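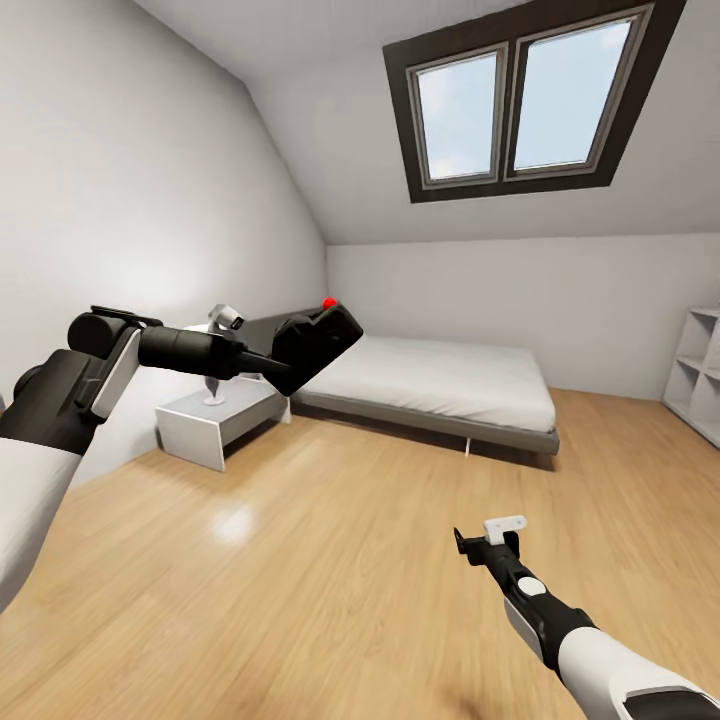 Preparing a Room for a New Tenant: Guidance for Resident Landlords

Introduction

This page is issued by the Ferham Lodgings Service to householders who let a furnished bedroom in their own home. It sets out the work to be done between the departure of one lodger and the arrival of the next. It should be read together with the house rules and the written agreement, copies of which may be obtained from Maysoun Nimri at the Service's office.

Householders registered before 2011 may hold an older version of these notes. The older version should be discarded, as the section on deposits has been replaced.

Before you begin

Allow at least 2 clear days between lettings. You will need the inventory signed by the outgoing lodger, a fresh copy of the same form (form 3509), a vacuum cleaner, a soft broom, clean cloths, a mild detergent and a spare set of bedding.

Step 1. Check the inventory

Go through the signed inventory with the outgoing lodger present. Note any damage in the right-hand column and ask the lodger to initial each entry. Fair wear, such as faded curtains or slight marks on a wall, should not be charged against the deposit. Where the two parties do not agree, leave the entry open and refer it to the Service.

The deposit, or the undisputed part of it, must be returned within 28 days.

Step 2. Air the room and strip the bed

Open the windows and leave them open for a morning if the weather allows. Remove all bedding, including the mattress protector, and wash it at the highest temperature shown on the label. Turn the mattress if it is of a type that may be turned. Vacuum both sides and the base beneath it.

Step 3. Clean from the top down

Begin with the ceiling corners and light fittings, then the tops of wardrobes, shelves and door frames. Wipe the insides of drawers and leave them open to dry. Skirting boards should be done last, before the floor.

Step 4. Clean the floor

Carpets should be vacuumed slowly in two directions. Wooden floors should be swept along the length of the boards and then wiped with a well-wrung cloth. Standing water must not be left on wood, and steam cleaners should not be used on it at all.

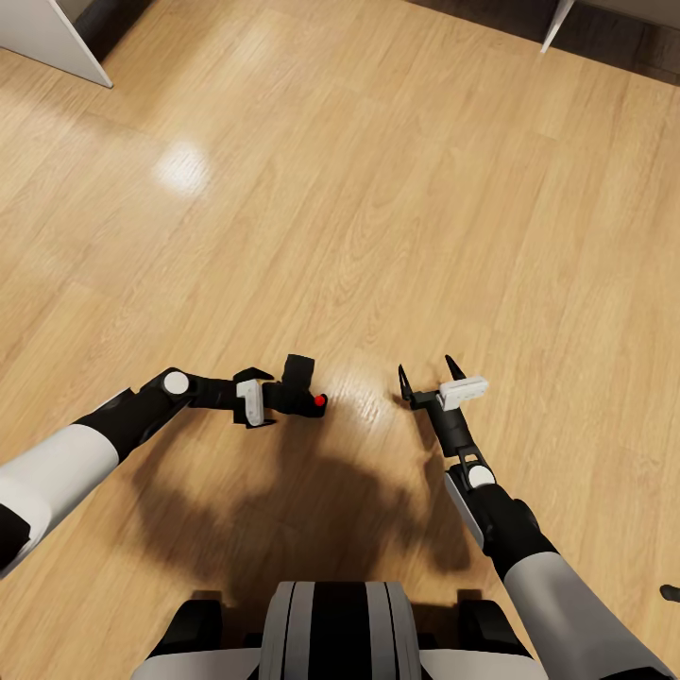 Polish is best avoided in a let room — a newly polished floor can be slippery, and a loose rug laid over it more so. If a rug is provided, place a non-slip mat under it and add both items to the inventory.

Step 5. Test the fittings

Test the smoke alarm and record the result on the form. Check that the window locks open and close, that every socket cover is sound and that the heater can be turned fully off. Replace any light bulb that flickers. Keys should be tried in the lock by the householder before they are handed over.

Step 6. Complete the new form

Fill in the fresh inventory in daylight. Both parties should sign it on the day of arrival, and each should keep a copy.

Further help

Questions about deposits should be put to Calum Cairns. Requests for a room visit are handled by Rosemarie Mühlbauer and should be made before the end of October for lettings that begin in the winter term.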